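Wernness Manipulation Group
Minutes of the January planning meeting
Udow building, second floor, 10:00 a.m.

Present: Bukola Ogundipe (chair), Sherif Bouazza, Nesma Abou Zeid, Radwa Soliman (minutes)
Apologies: Ayman Zerouali

1. Minutes of the last meeting

Approved with one correction. Under item 4, "hand guiding" should read "remote control." Radwa will fix the copy on the shared drive.

2. Status of the demonstration set

Sherif reported 3,507 demonstrations in the Ambrose set, all recorded by remote control. Of these, 319 have been flagged for review. Most of the flags are for long pauses where the operator stopped moving in the middle of a task. Nesma asked if pauses should be trimmed before training. Sherif would keep them until the review is done and then trim with one rule for the whole set.

Bukola asked that the flagged runs stay in the set but be left out of the next training job. Agreed.

3. Fruit and basket task in simulation

Nesma went through the current version of the task. The operator drives the simulated arm with the hand controller and has to place fruit in the basket and let go without dropping it from a height. The written instructions for operators are still one paragraph long and do not say where in the basket the fruit should go.

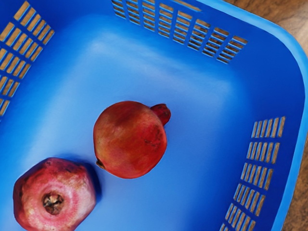
Sherif raised the question of how fruit should be placed when there is more than one piece. Operators do it differently. Some put each piece down in the first free spot, and others push the first piece over to make room. He would like the instructions to ask for a gap. With the two pomegranates lying apart on the basket floor and a strip of blue between them, an operator has space to open the fingers around either one. Nesma agreed for placing, but said the model also needs to see crowded cases, or it will fail the first time two pieces touch.

Decision: operators will leave a gap in the standard runs. A separate batch will be recorded with the fruit placed close together, and it will carry its own label.

There was a short discussion about the crown of the pomegranate. Radwa has been gripping across the body and keeping the fingers clear of the crown. Sherif has not been paying attention to it. Bukola does not want a rule yet. Operators should note in the log which way they gripped, and the group will look at it again when there is enough to compare.

4. Camera views during remote control

Operators have asked for a second view. Judging depth from one view is the most common complaint in the log, mainly in the last part of the move, when the fruit is close to the basket floor. Radwa said she slows down a lot at that point and still lets go too early at times.

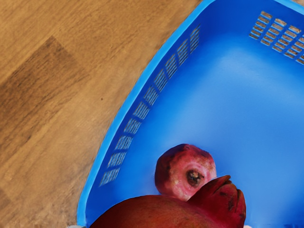

Nesma can put two views side by side on the operator screen, but the update rate drops when both are at full size. She suggested making the second view smaller. Sherif was concerned that operators would come to depend on a view the model does not get. After some discussion it was agreed that whatever the operator sees will also be saved with the run, so that it can be used in training or left out later.

Nesma will have the smaller second view ready to try before the next meeting.

5. Showing by hand

Ayman sent a written note on guiding the real arm by hand at the Muvby bench. He has recorded 39 runs this way. His note says the paths are smoother than with the controller, but his own arm is in the camera view for much of each run. He is asking for a longer handle so that he can stand farther back.

Bukola approved the handle. Sherif asked that no hand-guided runs be added to the Ambrose set until they have their own label - he does not want to sort them out afterward.

6. Operator training

Two new operators start this month. Radwa will sit with each of them for their first session. Their practice runs will go in a separate folder and will not be counted.

7. Any other business

The left hand controller is sticking again. Sherif will swap it for the spare.

Action items

Radwa: correct last minutes; sit in with new operators
Nesma: add gap rule to operator instructions; second view on operator screen
Sherif: finish review of the 319 flagged runs; swap left controller
Bukola: order handle for Ayman
Ayman: label hand-guided runs

Meeting closed at 11:20 a.m.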